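**July 30, 2021 – Folding cell, working rules, second pass**

Spent the morning going back over the cell rules with Halina Zalewska. The first version was written in April when we only had one arm powered and one person at the bench, and it shows. Several of the rules are about a cell we no longer run. I'm writing down what we agreed so that Maja Czerwiński can start her sessions from the same page, and so I stop answering the same questions in the hallway.

Old list had 27 rules. New list is 11. Most of what went was repeated wording, plus two rules that contradicted each other about who is allowed to clear a fault. The full text will go in the binder once Halina has signed it. Notes below are the reasoning and the parts we argued about.

### Before power

Table gets wiped and then checked by hand along the rim. A thread or a bit of tape on the surface is enough to throw the cloth segmentation, and we lost most of a day to that in the spring. Wipe with the lint-free cloths from the Witkowska box, not paper towel.

Walk the floor on the tripod side before anyone powers the arms. Feet planted, clamps tight, cables on the floor and not hanging between legs. If a tripod has been bumped, even slightly, the calibration for that session is void and you redo it. Halina wanted a tolerance here. I said no tolerance, because people will talk themselves into being inside it. We left it as no tolerance and will look at it again if recalibration eats too much time.

E-stop test, both buttons, every power-up. Log it with initials. The Trodeck sheet has a box for this now. The old sheet only had one box for both buttons and you can guess how that was used.

Check that both grippers open and close fully with nothing in them. Then leave them open.

### Start position

This took the longest. The April rule said the arms start "clear of the work," and we had three people reading that three ways. One of them parked both arms way back behind the edge, one left both over the table, and I was letting the planner choose. Then we tried to compare runs and couldn't.

What we settled on for the shirt task:

- Left gripper above the garment, open, not touching.
- Right gripper over the front edge of the table, open, empty, away from the garment.
- Garment flat and folded, inside the reach of both arms.
- Nothing else on the table top.
- Operator's hands off the table before the enable is pressed, and they stay off.

Height of the left gripper above the cloth is set in the config and is not to be adjusted by eye. If it looks wrong, stop and find out why.

Took the gray shirt out and set it up this way after lunch to check that the wording could be followed by someone reading it cold.

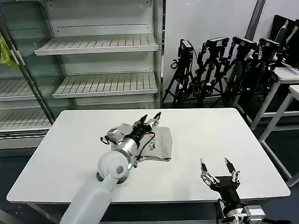
*Start position, gray t-shirt. Left gripper over the upper-right part of the shirt, right gripper parked over the front edge.*

Halina read the rule aloud from the draft and I did exactly what it said and nothing more. It held up except for one point. "Inside the reach of both arms" can't be checked by looking. Changed it to "inside the taped area," and I'll put the tape on the calibration mat, not on the table itself (see above about tape). Mat goes down, garment gets placed, mat comes out. Slower, but it's the same every time.

Second thing that came out of doing it: the cable loop at the left wrist. With the gripper low over cloth, a loop that hangs down can get to the fabric before the fingers do. Added a line to the pre-run check: look at the wrist cable at start height, and if it could touch the garment anywhere on the planned path, re-dress it before the run. Power off to do that. Not paused, off.

### Who may do what

Three states now, and the names match what's on the pendant so there's no translating.

**Off.** Anyone on the cell list can reach in, change garments, dress cables, clean.

**Hold.** Arms powered, no motion commanded. No reaching in. The April rules allowed garment changes in hold and I've been doing it that way myself for months. Halina's point was that hold is a software state and we treat it like a physical one. She's right. Garment changes now happen with power off, or with the long tongs from outside the marked line. I don't love the tongs but they work for swapping a flat shirt.

**Run.** One named operator with a hand at the e-stop. Everyone else behind the line. The operator doesn't take notes, doesn't use the keyboard, doesn't answer the phone. If you're alone in the room, you don't run.

That last one will be unpopular. It was in the old list as "avoid" and is now flat out not allowed. Maja asked by message whether a person on a video call counts as a second person. It doesn't.

### Faults

A fault gets cleared by the operator who had it, after the line in the log is written. Log first, then clear. The Verent controller keeps its own error history but it rolls over, and by the time somebody wants to know what happened it's gone. Write down the code, what the arms were doing, what was between the fingers, and what you did next. If you don't know what the arms were doing, write that.

Same code twice in one session means the session is over and you come and find one of us. In the old rules it was three times, and what happened in practice was that people counted to two and then power cycled so the count started over. A power cycle doesn't reset the count now. The count is per session, and a session is whatever is under one number in the log. (Session 286 is the one to look at for how not to do this – same code, four clears, no notes, my initials on it.)

### Garments

Each one has a tag number and a line in the garment sheet. Gray t-shirt with the small print is the reference piece for anything we want to compare over time. Don't wash it between sessions without writing it down, since it folds differently after. Don't use it for grip force trials. If a fingertip snags it, it comes out of use and gets looked at under the lamp before it goes back in.

We talked about whether a printed shirt should be the reference at all. A plain one would be harder on the vision side, and the print gives it something to lock onto. Decision for now: keep the printed one as reference so the old runs stay usable, add a plain gray one in the same size, and run both for a while. I'll order it through Breltska with the next batch of fingertip pads.

Fold state at start has to be one of the named ones in the sheet. "Roughly folded" is not a state. If you can't match it to a name, refold it.

### Recording

Record 3949 in the run database has the fields filled in the way we want. Copy it as a template. The ones people skip:

- operator and second person, both by name
- calibration file, the actual file name and not "same as before"
- garment tag and fold state
- gripper pad set, left and right separately
- anything in the cell that's different from last time, including things moved and put back

That last field should almost never be empty. Mine has been empty a lot.

Video gets kept for every run, good or bad. The April rules let the operator delete a run that failed on setup. Took that out. We've no way to tell a setup failure from the other kind after the file is gone, and the failed ones are what Halina needs for the risk assessment.

### Not settled

Speed limit while the second person is learning. Halina wants it reduced for all runs with a trainee in the room, I want it reduced only when the trainee is operating. Going with hers until we talk again.

Whether the marked line moves out if we mount the longer fingers. It should, I think, but by how much depends on the reach numbers and I haven't redone them. No long fingers until that's done.

Sharp edges at the grippers. The pad change procedure says gloves, the gloves we have are too thick to seat the pads, so people take them off. A rule people can't follow needs fixing one way or the other. Asked Halina to find thinner cut-rated ones. Until they come in, pad changes are me or her only, power off and locked.

### To do

- Tape the mat (me)
- Clean copy of the 11 rules for the binder and for the door (Halina)
- New column in the log for second person (me)
- Take the April sheet off the wall and out of the shared folder, both, so there's only one version around
- Walk Maja through start position and the three states, then have her walk me through it
- Reach numbers for the long fingers
- Order plain gray shirt and pads

Halina signs after Maja's walkthrough, in case that turns up wording problems too. Until then the draft applies, and where the draft and the April sheet differ, go with whichever is stricter.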